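Projects > Verngate Robotics Club > Progress report
2 min read

Thank you all, once again, for keeping the Rindar grant going through September. The club now has 21 members, almost all of them regulars, and we've settled happily into the kitchen work, with the arm and the trays sharing one rather crowded counter.

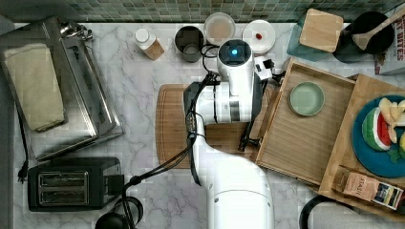

The arm and gripper at the Verngate kitchen counter

Our timetable has slipped by two weeks, I'm afraid, but the students have written 19 short tasks (we'd promised you five!) and are testing them in pairs.
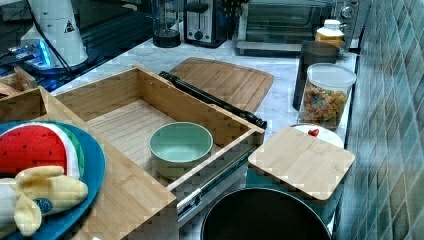 Spending is on track, and we'd like to put what remains towards more practice objects. The plush banana and watermelon slice are kind to beginners, but the pale green bowl, with its smooth rounded rim, is what the older ones want to master next.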